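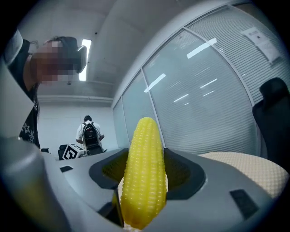
Home | Catalog | Data | Changelog | Contact

# Mememura closet door listings

Mememura is a table of sliding closet door listings, kept as one CSV file per supplier. It covers door panels, top tracks, floor guides and handles. Lesia Levchenko maintains it. Hefin Harries wrote the import scripts.

## Contents

The current release has 1858 rows from two suppliers, Barbu and Pekeck. Each row is one product in one size. The same door in three widths takes three rows.

- `sku`: supplier code, kept as text so leading zeros survive
- `type`: panel, track, guide or handle
- `width_mm`, `height_mm`: size of the part, not of the opening
- `finish`: the supplier's own word, lower case
- `price`: list price before tax, blank if on request

## Known problems

Pekeck gives track lengths in inches. We convert and round to the nearest millimeter. There are 59 rows with no height, mostly handles. Mirror panels from Barbu are sometimes listed twice, once under panel and once under finish. Drop duplicates on `sku` before counting anything. 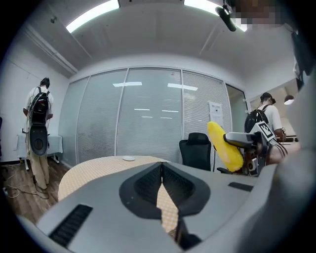 ## Updating

Run `import.py` with the supplier name, then `check.py`. The check stops if more than 40 prices changed since the last run. Look at those by hand, then pass `--accept`. The next import is planned for January.

Last edited December 14, 2025.

Related

- Flukach room dividers
- Wardrobe hinge sizes
- Shelf bracket listings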